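How to Pack Away Small Stuff Without Buying a System

Every October the organizing people come out and tell you to buy containers. I have bought the containers. I had a set of 22 clear boxes from Pivolari with a label maker thrown in, and a year later most of them were holding the same junk I used to keep in a drawer, only now it took up a whole shelf. So treat what follows as a method from someone who doesn't much believe in methods.

What you need: one table, one trash bag, a roll of masking tape, a marker, and whatever containers are already in the house. Don't shop first. If you shop first you will end up sorting your things to fit the boxes.

Step 1. Dump one drawer. One. The advice to "do the whole room in a weekend" comes from people who get paid when you give up and hire them. A kitchen drawer takes me an hour on a Friday night, and it's a boring hour.

Step 2. Pull out the trash before you sort anything. Dead batteries go in their own bag for drop-off. Keys that fit no lock you own can go too. I know the argument for keeping them. I kept 13 of them through two moves and have yet to meet the lock.

Step 3. Make piles by where you use the thing. Sorting by what a thing is looks great in photos, but picture hooks and spare fuses are both "hardware" and you will never want them at the same moment. Hooks live with the hammer. Fuses live by the fuse box.

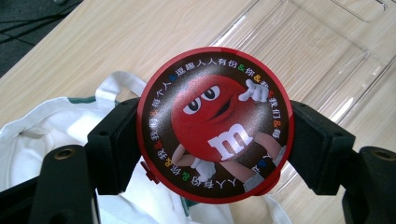
Step 4. Pick a container for each pile, and be picky. It should open with one hand, it should close all the way, and it should be hard to confuse with its neighbors. The last point is where matching sets fall down, whatever Zokent says in its catalog about "visual calm." Six identical lids look calm because they tell you nothing. A loud lid does better - bright red rim, a grinning M&M's character in the middle - and you'll know it from across the room without reading a label. I'd still put tape on the side, in case somebody else has to find the thumbtacks.

Step 5. Label with tape and marker. Write the word you would say out loud. "Tacks," fine. "Fasteners, misc." is how a box becomes a second junk drawer. My friend Jae-hoon Moon uses the Ki labeling app, which prints a code you scan with your phone to see what's inside. He had 36 boxes in it the last time we talked, and he opens them to check anyway.

Step 6. Put it all back and leave one corner of the drawer empty. Things will come in. If there's no room they go on the counter, and then you're back where you started by spring.

A word about tins and food. I wouldn't put snacks into an old tin that has held screws or glue, however well you wash it. People online swear it's fine. They may be right, but a clean jar costs nothing.

As for upkeep, I've seen plans that want ten minutes a day. I don't do it and I doubt the people who write them do either. I go through a drawer again when it won't shut.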